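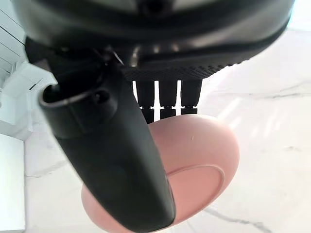 Mon 4 June

The foundation wrote back. I had given up on them in February, when the website said decisions would be made "in the coming weeks," and I took this to mean the same thing it means when a landlord says it. But the email was sitting there this morning between a shoe sale and the water bill, and we have made the second round.

The second round is another form. It is longer than the first one and wants most of the same things in different boxes. The first form asked what we do. This one asks what we would do if we were given the money to do it. I typed "the same, but more" and looked at it for a good while before I deleted it.

What we do is pay for rides. People in Vesorstead who can't drive and have to get to the clinic in Flosdale call a number, and the number is my phone, and I call a driver. There's a bus, in the sense that there is a sign with a bus on it. So we drive. We pay for gas, and when we're short of drivers we pay for a cab, and that's where the money goes. I have explained this to my sister four times and she still tells people I run a taxi company.

The new form wants a "theory of change." I called Ljubica to ask what our theory was. She said the theory was that a person is in Vesorstead and then they are in Flosdale, and that was the change. I wrote it down. It may be the best sentence in the application, and I'll have to take it out.

She came over after lunch with her laptop and the shoebox of gas receipts. Ljubica Ionescu has kept our books for six years and has never once used the word "impact," for which I would give her a raise if she were paid. We sat at the kitchen table and did the budget. They want it in their own spreadsheet, which has a column called "leverage" and turns red if you leave it blank. She put a zero in it. It turned a darker red. She put the pancake breakfast in it and it went green, so now the pancake breakfast is leverage.

The numbers themselves aren't bad. We gave 165 rides in the spring, which surprised us both, and we did it with 8 drivers, one of whom was in a sling for most of April. We have 23 regular riders. Going by the receipts, a round trip costs us around seven dollars when nobody has to wait, and a great deal more when the eye doctor is running behind and I end up sending a cab. The eye doctor is always running behind. There is no box for the eye doctor.
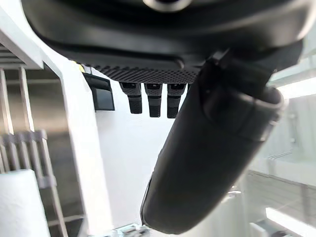 Then there was the question of how we measure satisfaction. The honest answer is that Mrs. Teague calls me after every ride and tells me what was wrong with it. The seat was too low, the radio was on, the driver took the river road. Last week the complaint was that he'd been early, and she'd had to finish her toast in the car. She has ridden with us every other Thursday for three years. Ljubica thought we could put that down as "ongoing feedback from service users" and I said that was shameless, and then I typed it.

I should record that I was not gracious about all this. When the form asked for our "exit strategy" I said something that made the dog leave the room. They want to know how we'll carry on when the grant is over, and it's a fair thing to ask, I suppose, if you've handed over the money. It's a bit much before the money has been handed over. I put down the pancake breakfast again. It is doing a lot of work, that breakfast. Last year it cleared four hundred dollars and gave me a burn on the wrist.

The other piece of news is that Drellico has offered us their scheduling software, free for a year. A cheerful young man telephoned about it while I had my hands in the sink. He asked what system we currently used and I told him a wall calendar from the feed store. There was a pause and he said, "Okay, great." He's going to send me a link. I don't mind trying it. I do mind that after the year it costs more a month than the gas, and I asked him about that, and he said many of their nonprofit partners find that it pays for itself. I asked how. He said he'd include that in the link.

Ljubica's view is that we should take the free year and keep the wall calendar up. That's also her view on banks.

She left at five with the shoebox. I still have to get two letters of support by the end of next week. The clinic will give us one, they always do, it's the same letter with a new date at the top. For the second I thought of asking one of the riders, but the form says it should be from a "community partner," and I don't know if a person who gets in your car counts. Ljubica says to ask the hardware store. They let us put the collection can by the register, and it brings in a steady trickle of dimes and once a Canadian five.

I also need a photograph of "the work in action." All the work I do in action is me on the phone in a bathrobe. I might get somebody to take one of a driver holding a car door, if I can find a driver who'll stand still for it and a car that's been washed.

If we get it, it's enough for two years of rides and a proper phone that isn't mine. I find I want the phone more than I expected. I'd like to eat one supper that doesn't have somebody's podiatrist in it. Tonight it rang twice during the soup: first a man wanting Wednesday at ten, then the same man wanting to know if he'd said Wednesday or Thursday. It was Wednesday. I've put him on the feed store calendar in pen.

Must call the hardware store in the morning. Also buy stamps, and find out what the dog ate.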